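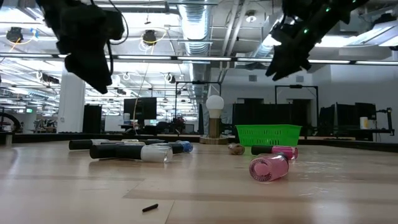 Plarnonell 的双臂机器人实验车间将在 2024年7月13日对外开放一天。我们现在征集愿意在当天参加演示的人，也征集愿意帮助我们接待来访者的人。请您把这份通知读完以后再报名，因为两种参加方式的要求不一样。

## 开放日做什么

我们的课题叫 Plusta，内容是让两只机械臂整理桌上散放的小物品。目前练习的物品是小瓶的化妆品，主要是指甲油，要把它们从桌面上拿起来，放进塑料篮子里。这件事对人来说很容易，对夹爪来说不太容易：瓶子小，表面光滑，倒下的时候方向各不相同，有时候几个瓶子还靠在一起。

来访者可以做以下的事情：

- 在操作员旁边观看一次完整的整理过程，并且随时提问；
- 自己把瓶子摆到桌子上，怎么摆由您决定，然后看机械臂怎么处理；
- 在我们的同事指导下，亲手遥控其中一只机械臂，试着夹起一个瓶子；
- 听一个短的讲解，内容是我们怎样记录和使用这些操作数据。

第二项是我们最希望您参加的。我们自己摆瓶子已经摆了很久，摆法越来越像，所以需要没有习惯的人来摆。请不要担心摆得太难，也请不要特意摆得好看。瓶子可以立着，可以躺着，可以互相挨着。只有一个限制：不要把瓶子放在桌子的边缘。

## 我们征集哪些人

**一、演示参与者，47 名**

不需要任何技术经验。年满十八岁，能够用中文或者英文进行简单交流就可以。左手习惯的人我们特别欢迎，因为遥控手柄的设置到现在为止主要是按右手习惯的人来调的，我们希望听到不同的意见。

每位参与者需要留在车间里大概一个半小时。其中遥控的时间不长，其余时间是观看、摆放瓶子和填写一张问卷。问卷有中文版。如果您觉得中文版的某些句子奇怪，请您告诉我，那些句子是我写的。

**二、当日接待助理**

这是有报酬的短期工作，报酬是每人 820 元，包括开放日当天和前一天下午的培训。工作内容如下：

1. 在入口核对名单，发放访客证；
2. 带领小组从接待处走到车间，并且保证大家站在地面标线的外面；
3. 每一轮演示结束以后，把瓶子从篮子里取出来，检查瓶盖有没有拧紧，再交给下一组；
4. 收集问卷，按照组别放好；
5. 午餐时间与同事轮换，接待处不能没有人。

我们希望助理说话清楚，有耐心，愿意站比较长的时间。有展览馆、博物馆或者学校活动的经验会比较好，但是不是必要的条件。会说西班牙语也有帮助，因为我们有几位工程师的中文还在学习中。

## 时间和地点

地点在 Jarance 园区 Vaher 楼，接待处是 705 室。请先到 705 室签到，不要直接去车间。车间在楼的另外一侧，那里的门从外面打不开。

当天分为 3 场：

| 场次 | 签到 | 结束 |
|---|---|---|
| 上午场 | 9:15 | 11:00 |
| 中午场 | 11:45 | 13:30 |
| 下午场 | 14:30 | 16:15 |

报名时请写出您的第一选择和第二选择。上午场一般最先报满。如果您迟到超过十五分钟，可能只能观看，不能遥控，请您理解。

助理的到达时间是 8:20，离开时间是 17:00。培训在前一天 14:00 开始，也在 705 室。

## 衣着和安全

请穿不露脚趾的鞋子。长头发请扎起来，宽大的围巾、长项链和手链请放在接待处的柜子里。机械臂运动的时候，任何人的手都不可以伸到桌子上方。摆瓶子只能在操作员说“可以”以后进行，说“停”的时候请马上把手收回来。

每个工位都有一位我们的操作员，急停按钮在他手边。参与者不需要学习怎么使用它，但是开始以前我们会告诉您它的位置。

瓶子里如果有液体漏出，请不要自己擦，告诉操作员就可以。对指甲油的气味敏感的人，请在报名表里注明，我们会安排您在离桌子远一点的位置观看。

## 关于拍摄和数据

车间里的摄像头在演示时会一直工作，它们主要对着桌面，但是您的手和手臂有可能被录下来，声音也可能被录下来。签到时您会收到一份同意书。您可以只同意观看而不同意录制，这种情况下我们会安排一轮不记录的演示给您，不过要等到本场的最后。

遥控时产生的动作数据会用一个编号保存，不会和您的名字放在一起。如果您以后想删除自己的数据，请保留签到时得到的编号卡，写信告诉我们这个编号。今年12月以前都可以提出，之后数据会合并到训练用的集合里，就不能单独取出来了。

来访者可以用手机拍照，但是请不要用闪光灯，闪光会影响摄像头的画面。工作站的屏幕请不要拍。

## 怎样报名

请在 Plarnonell 网站的“开放日”页面填写报名表。演示参与者需要填写：

- 姓名和电子邮件；
- 希望的场次（第一和第二选择）；
- 您习惯用哪一只手；
- 是否需要轮椅通道或者座椅。

申请接待助理的人，请另外附上一页简历，再写几句话说明您以前和陌生人打交道的经验。不需要照片，也不需要成绩单。我们会和合适的申请人通一次简短的电话。

演示参与者按照报名的先后顺序录取，录取以后会收到一封确认信。没有收到确认信的人请不要前来，车间的空间有限，没有登记的人保安不能放行。名额满了以后，报名表会变成候补名单，有人取消时我们会通知候补的人。

儿童这一次不能参加，很抱歉。停车位请提前在报名表的备注里说明，园区的停车证只能由我们代为申请。

有问题可以写信给开放日联系人 Emiliano Durán，地址在同一个页面的下方。中文、英文和西班牙文的信都可以，中文的信我回复得慢一点。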